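Patching a closed plugin host without breaking the tables
Speaker notes, version for the modding track
14 comments
Shares 37

Slide 1 - Title
Wait for the room to settle. State the scope: binary patches to the Dratow game server, build 2302, and the two helper DLLs that ship with it. Client mods are out of scope. Questions at the end, except for corrections to offsets, which can be called out at any time.

Slide 2 - What the loader does
The Dratow loader reads every DLL in the plugins folder in alphabetical order. It calls one export, checks the return value and moves on. There is no dependency list. If plugin B needs a hook from plugin A, the file names decide whether it works. Most of the load failures reported on the Wumel board come down to this. Renaming the file with a leading digit is the usual fix and it is a poor one, as the updater restores the old name on the next run.

Slide 3 - The item table
The item table is a flat array with a fixed limit of 300 entries in the stock build. The limit is checked in two places. The first check is in the parser and is easy to find. The second is in the save routine, and it does not raise an error. It truncates. A server with a raised parser limit and an untouched save routine will run normally until the first restart, then lose every entry past the limit.
Pause here. Ask who has seen this. Do not take stories yet.

Slide 4 - Finding the second check
Search for the limit as an immediate value. Discard hits in the string section. Set a breakpoint on the remaining ones and force a save from the console. Only one of them is hit. Patch that compare and the allocation size above it - both, or the heap is corrupted on the next write.
If someone asks about pattern scanning: yes, it works across builds 2214 and 2302. It does not work on 2908, where the compiler inlined the routine.

Slide 5 - Static patch or runtime hook
A static patch is simple to test and simple to undo with a saved copy of the original file. It has to be redone for each build. A runtime hook survives small updates but adds a load order problem, see slide 2. My own servers use static patches for table limits and hooks for everything else.

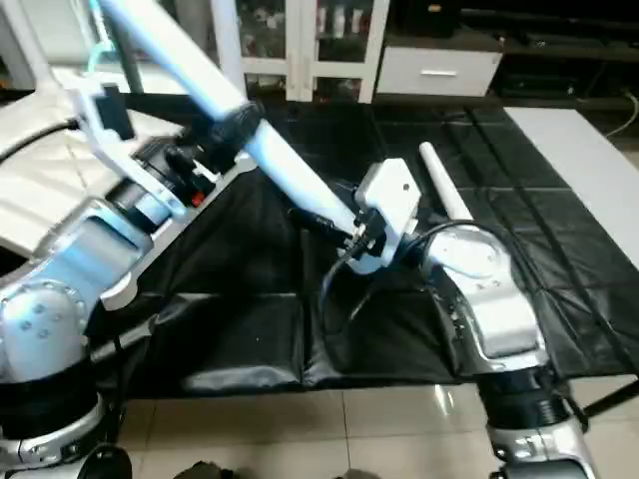
Left arm, with the wrist connectors under the gripper housing.

Slide 6 - Skiltar as a patch manager
Skiltar stores each patch as an offset, the expected bytes and the new bytes. It refuses to write if the expected bytes do not match. Leave this check on. The force flag exists for people who build patches, and it appears in far too many install guides.
Demo: apply the table patch to a clean copy, then try to apply it a second time. The second run should stop with a mismatch. Keep the terminal font large.

Slide 7 - Console commands
The console parser in Ng, the community replacement for the stock console, registers commands by hash. Collisions are possible and are not reported. The later registration wins. Prefix command names with the plugin name. Short aliases can be set by the server owner in the config file, where a clash is at least visible.

Slide 8 - Reporting a broken patch
Needed in a report: build number, file checksum, the full plugin list in load order, and the last page of the log. A screenshot of the crash box is of no use without these. Do not post the server binary itself - the board removes it and the thread goes with it.

Slide 9 - Open items
Build 2908 still has no working save patch. The inlined routine appears in four call sites and I have mapped three. Offsets for those are in the Wumel thread. Anyone with a symbol file for a nearby build, please see me at the break.

Slide 10 - Questions
Repeat each question into the microphone. Stop at 3:40, the next speaker needs the projector.

2 replies hidden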